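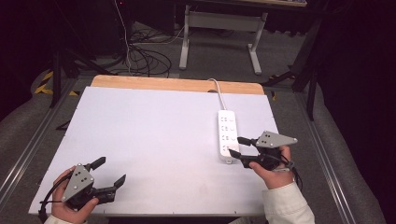

The power strip, on the big white board, before I found it a home.

So the desk in the back bedroom is finally mine again. It spent most of the winter as a holding area for coats, tax papers and a box of yarn I keep meaning to give to Ok-hee, and in April I decided I'd had enough of paying bills at the kitchen counter with my elbow in the toast crumbs.

I should say that I have never been a home office person. When I did the newsletter for the garden club in Baltberg I wrote all 11 issues on the couch with a cushion on my lap, and my back has been sending me reminders of it ever since. My friend Shiyu Deng came over for soup, took one look at how I was sitting and said I needed a real chair. She was right (she usually is, and she lets you know it). I went looking and nearly fainted at the prices. The one I loved was $470! I sat in it for a good long while anyway, and the young man in the store was very kind about it.

In the end I found a secondhand one for $175, gray, with arms that go up and down, and I talked myself into it on the drive home with the thing already in the trunk. My budget for the whole room was $200, so that left me $25 for everything else, and everything else turned out to be a lamp with a slightly crooked shade and a pot of ivy. I like the lamp very much. It leans toward you a little, like it wants to hear the end of the story.

The hard part was the papers. I found warranty cards for a toaster we gave away years ago, and a letter from my aunt I thought I'd lost — four pages, both sides, mostly about her tomatoes. I sat on the floor and read it twice and got nothing else done until supper.

Anyway, mornings are best in there. The sun comes around at 8 and I take my coffee in and write for an hour or so before the phone starts. Next up is the curtains, which are brown and were brown when we moved in. Ok-hee says yellow. I'm leaning toward a soft green, but if you have opinions, leave them in the comments, and I still have that yarn if anybody wants it.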